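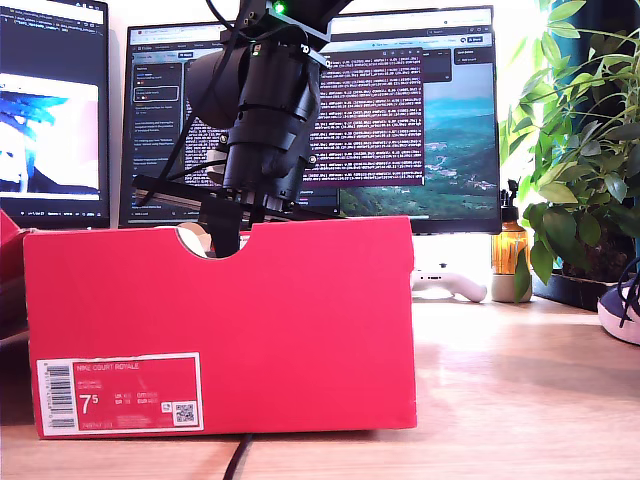
Langat press trial

The Langat press trial was a criminal case in the Republic of Skarno against the reporter Mwajuma Koech and her weekly paper, the Langat. Charges were publishing state secrets and insulting a public office. Koech was cleared of both. The paper was fined on a lesser count, later dropped.

Background

The Langat started as a four-page sheet for the port district of Rurkuvitz. Mostly shipping notices, court listings, some letters. Koech joined as a court reporter and was running the news desk within a few years. Circulation never large. The paper was read in the ministries anyway, partly for its leaks.

In September the paper ran a series on the Platwood contract, a deal for timber housing at army bases in the north. The articles quoted from 27 internal letters and said the price had been raised twice after signing. The defense ministry called the letters classified. Koech said none of them carried a stamp.

Arrest

Police searched the newsroom and took computers, notebooks and the petty cash book. Koech was picked up at home the same evening. Held for 85 days, the first nine without access to a lawyer. Two other staff were questioned and let go.

Street protests followed in Rurkuvitz, small at first. A petition for her release was handed to parliament but not debated. The government said the case was a matter for the courts and that no reporter in Skarno was held for reporting.

Trial

Proceedings opened before a three-judge panel. The first hearing lasted under an hour — the prosecutor asked for more time to translate documents. Press seats were limited and foreign reporters had to apply seperately.

The state called a records officer from the ministry. Under questioning he said the letters had been marked secret after the articles came out. This became the main point for the defense. Koech gave evidence for most of one day and refused to name her source. She was warned twice by the bench, not held in contempt.

Verdict

The panel aquitted Koech on Sunday, February 18, 2018, an unusual weekend sitting. The written judgment ran to 110 pages. It found that the letters were not secret at the time of printing and that the insult charge had no basis. The paper itself was fined for late filing of its ownership papers. Paid in part, then canceled on appeal.

Aftermath

Prosecutors had 60 days to appeal the main verdict and did not. The travel ban on Koech was lifted some weeks later. The seized computers came back without their drives — a seperate claim over these was settled out of court, terms not published.

The Platwood contract was ended early. No charges were brought over the pricing. The secrecy law was amended so that a document has to be marked before publication for a case to be opened.

See also

Press law in Skarno
Rurkuvitz port district
Platwood contract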